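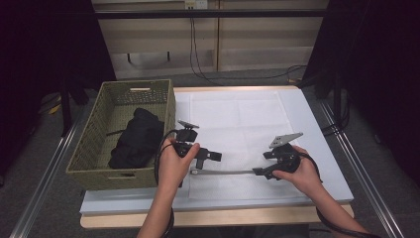
Figure 1. Table with white cloth laid out, woven basket at left, thin metal rod across the cloth.

Search articles, authors, keywords Go

Home Issues Articles Authors About

August
Adwoa Agbeko, Stefaniia Panasiuk, Kobina Amegashie

4. Taking the cover off and putting it back

4.1 Setting and materials

Bedding tasks were done in the one room at Drolcombe, table tasks first, bed after. The table (Fig. 1) carried a white cloth that had been stored folded, and the fold lines were left in. No ironing. We had tried ironing during the pilot at Skovton and people then treated the cloth as something special and handled it with two fingers, so it was dropped.

The basket stayed on the table for small textiles. A low-sided woven one, olive green, with a cut-out handle slot. Low walls matter more than we first thought. In the pilot we used a tall hamper and participants dropped things in from above without looking, and then could not say afterward what was in it. With low walls the contents stay in view and people put things in with some care, or at least in a corner. The dark cloth in the basket was kept in every session as a contrast item. Participants were told it was "for later" and most left it alone.

The mattress cover is the main object of this section. It is a white knit cover with a small gray diamond pattern and a long gray zipper at the seam between the top panel and the side panel. We chose a zippered cover over the elastic-edge kind on the advice of Razia Sial, who ran linen services for a string of guest houses before joining the project and regards the zipper as the place where the whole job goes wrong. Her view was that anybody can strip a fitted sheet but that zippered covers get left on for years. Our diary data (Section 3) agree with her. Of the 841 diary entries mentioning bedding, 46 mention taking a mattress cover off. Sheets, pillowcases and throws account for most of the rest.

4.2 Procedure

Participants were asked to open the zipper, free the cover at the corners, fold the upper panel back on itself, wait, then put everything back. They were not shown how. No time limit. If a participant asked whether they were doing it right, the sitter (usually Lamptey, on Saturday always Agbeko) said "however you would at home" and nothing else.

Sessions were coded from the written notes by two of us separately. Codes are listed in the appendix. The categories are rough: reach, pinch, pull, smooth, fold, let go, go back. "Go back" was added after the first week, when it became clear that returning to a spot already finished was a large part of the work and there was nowhere to put it. Disagreements between coders were mostly over where a pull ends and a smooth begins. We did not resolve this very well. A hand drawn flat across the cloth with tension in it is both.

4.3 The zipper

Opening was the easier half. Finding the slider was not. The cover has no marking to show which end the zipper starts from, and participants tended to begin at the corner closest to them, feel along the tape, meet nothing, and walk round. Several said out loud that it ought to be labeled. One suggested a colored thread at the starting corner, a habit from her mother's house, and we pass that on to anyone who makes these things.

Once moving, the slider was rarely drawn in one go. The usual pattern was a short pull, a stop, a hand flat on the panel to hold it down, another short pull. With the top panel raised into a ridge the seam rides up with it and the tape curves. On a curve the teeth resist. Participants who flattened the ridge before pulling had fewer stops; those who pulled first and flattened when it stuck had more, and they described the zipper as "stiff" in the interview. Same zipper. The first group did not mention it at all.

Closing took longer for almost everyone. Two reasons given in interview. First, the two sides of the tape don't want to meet after the cover has been off - the knit relaxes and one side comes out longer, or seems to. Second, loose fabric gets near the teeth. The side panel hangs in folds where it has been gathered and has to be held back with the free hand, which is then not free to hold the seam down. 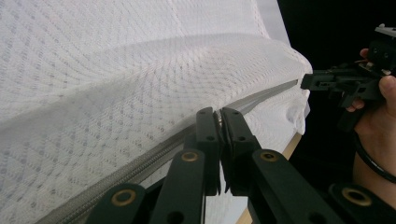 The gathered fabric at the end of the seam was where people slowed down most. In the notes it appears again and again under different names: the bunch, the lump, the messy bit, "that bit". Participants dealt with it in one of two ways. Some pulled it straight before touching the zipper, walking along the side and tugging the panel down as they went. Others worked the zipper toward it and sorted out the bunch on arrival, when there was already tension in the seam and not much slack to be had. The second way involved a great deal of going back.

Pattern helped, a bit unexpectedly. The diamonds are small and regular, and where the knit is stretched over a raised part they go visibly crooked. Some participants used this. They would look along the lattice, see it lean, and tug the panel until the rows ran straight again. Sial does the same with striped ticking and calls it reading the cloth. Participants given the plain cover (used in the alternate sessions, see Table 2) had nothing to read and smoothed by feel, with the flat of the hand, in long strokes outward from the middle. Both worked. The plain cover group rated their own result lower than the patterned group did and we think this is only that they could not see if it was straight.

4.4 Folding the panel back

The instruction "fold the upper panel back on itself" was badly worded and we should have caught it. About half read it as fold over once, the others rolled it. Neither is wrong. A single fold leaves a broad raised bulge that holds its shape for a while and then slumps toward the lower side. A roll is neater but has to be held, and people who rolled then stood there with it in their hands waiting for the next step and looking at the sitter.

A few comments on weight. Knit covers are heavier than they look once lifted and a double bed cover is awkward for one person. Participants over 70 more often lifted in sections: corner, rest, next corner. They also made more use of the table, laying part of the work down and coming back for it. We had put the table where it was for a different reason (the light) and so this is an accident, but a useful one. A clear surface at hip height close to the bed changed how people went about it. In homes there is usually a chair with clothes on it.

4.5 Table tasks compared

Table tasks are reported in full in Section 5 and only the comparison is given here. On the table the cloth is small, flat and supported all over, and the existing fold lines tell the hands what to do. Participants followed the old creases almost without exception, even where asked to fold to a different size. Asked why, they said it wanted to go that way. A mattress cover has no such lines, or not ones anybody trusts, and when folding it for storage people stopped, shook it out and started over more than with any other item in the study.

The thin metal rod was included for reasons to do with straightness. Laid across the cloth it gives an edge to line up against. Some participants treated it as a ruler and some pushed it to one side and folded by eye. Amegashie argues that the rod should be dropped from future work as it draws attention to itself; Agbeko would keep it. Left open here.

4.6 What people said

Short extracts only, the remainder is with the transcripts.

"I'd do this once a year and be in a mood about it."

"You want four hands. Or a husband."

"The corner by the wall is always last and always wrong."

"If the zip went all the way round I'd do it more. If it goes on two sides only you are dragging the thing off like a sock."

The sock comparison came up independently in several interviews and we have taken it over as a code, for want of anything better.

Participants also spoke about cost. The Quartey survey we draw on in Section 2 put a replacement cover at a level many of its 500 households said they would put off paying, and our participants said much the same, which makes the torn seam or the split zipper more than a nuisance. Several described going gently for that reason. One had sewn hers shut after the slider came off and had slept on it like that ever since.

4.7 Limits

One room, one bed size, two covers. The bed stood clear of the walls on the sides people needed, and few bedrooms are so kind. Nobody had to do the task around a sleeping child or a cat. The sitter's presence will have made people tidier than they are. Also the covers were handled many times over the study and the knit had softened by the end, so later participants had it somewhat easier at the corners, though maybe not at the zipper. We did not rotate the covers often enough to seperate this out. Panasiuk has the handling log and is working throught it now.

Washing was outside the study altogether. So was drying, which in the interviews was given as the main reason for not starting.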